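Edier Residents' Help Pages
Housing and tenancy

Notice period when a joint tenant wishes to leave

Posted by Gresance_Tenant, March 2, 2019

I hold a joint tenancy with one other person at a property in Gresance. The fixed term ended in June and the tenancy has since continued from month to month. I wish to leave, but my fellow tenant wishes to remain. Our agent, Vamum Lettings, states that I may not give notice alone. I should be grateful for guidance on the correct procedure.

Vamum also charges 35 pounds for "tenancy administration", and I would like to know whether this is payable.

Reply from Simon Street Advice Desk

Members are asked to read their agreement in full before taking any step. Where a joint tenancy runs from month to month, notice from one tenant will in many cases end it for both. Your fellow tenant should therefore be told in advance, as a new agreement may be needed for that person to stay.

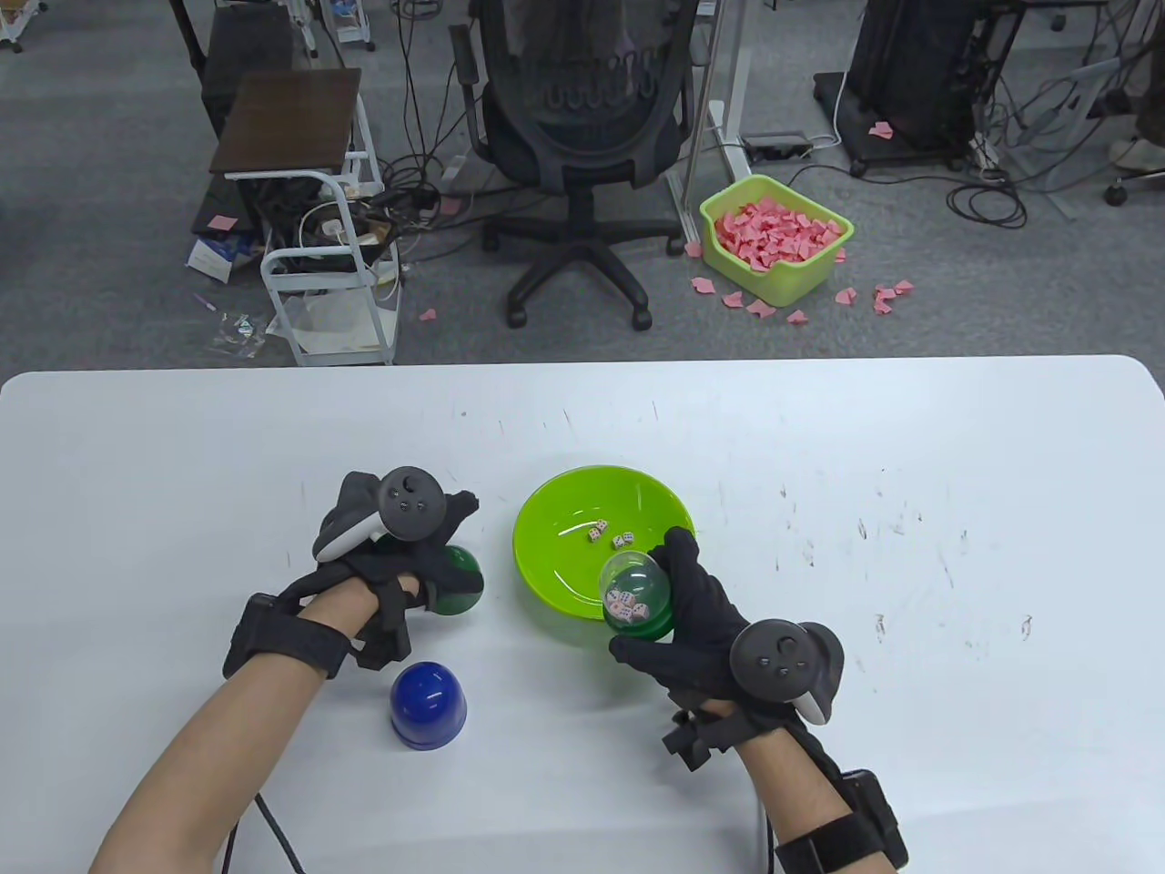
Must the notice be given in writing?

Written notice is strongly advised. It should state the address of the property and the date on which the tenancy is to end, and a signed copy should be kept.

As to the charge, please ask the agent to show where it appears in the agreement. A fee that was never agreed in writing may be disputed.

Reply from flat22

Our agent said the same thing. We wrote to the landlord directly and a new agreement was drawn up in 2 weeks. The deposit took longer. I did not pay any fee but I cannot say if yours is different.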